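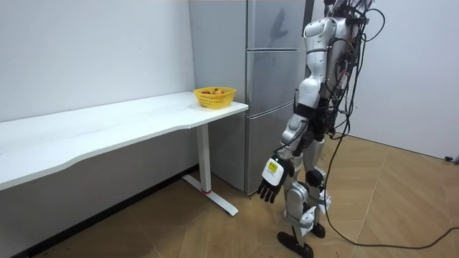 # Chapter 5: The Narrator Who Arrives Late

Many novels of the fantastic are told by a person who was not present when the story began. This person comes to the town, the ship or the ruined house after the main event, and must learn about it from others. In this chapter we will call such a person the *late narrator*, and we will study how the choice of this narrator changes what the reader is allowed to know.

Our main text is *The Salt Register*, a novel by Noreen Mac Carthaigh. The story is placed on the island of Olutau, where the dead are said to return for one night each February. The narrator, a clerk named Gisex, comes to the island in the spring, when the night is already past. He has been sent to copy the parish register, and he finds in it 40 names which were written twice, in two different hands. The people of Olutau do not want to speak about these names. Only the ferry owner, old Mac Giolla, will answer him, and his answers do not agree with each other.

A student who reads the novel for the first time often complains that it is slow. It is true that the first ghost appears only in the eighth section. Before this we have the weather, the price of lamp oil, and a long quarrel over a boat. But the reader should look carefully at the quarrel, for each person in it gives a different date for the same storm. Gisex writes down all the dates and makes no remark. The reader has to notice the problem alone – and this is the first skill we want to practice in the present chapter.

## 5.1 Story time and telling time

*Story time* is the order in which the events happened. *Telling time* is the order in which we hear about them. In a simple fairy tale the two are almost the same. In *The Salt Register* they are far apart, and the distance grows. The drowning at Presavard, which is the oldest event in the book, is told last, in a letter which Gisex opens on the boat home.

Before you continue, read the first two sections of the novel and prepare the following:

- Make a list of the events in telling time, with one line for each event.
- Mark every event that Gisex has seen himself.
- Choose one event he has only heard about, and write down who told him and what this person could gain by telling it.

Keep your list. We will need it again in section 5.3, where the ferry owner changes his story for the second time.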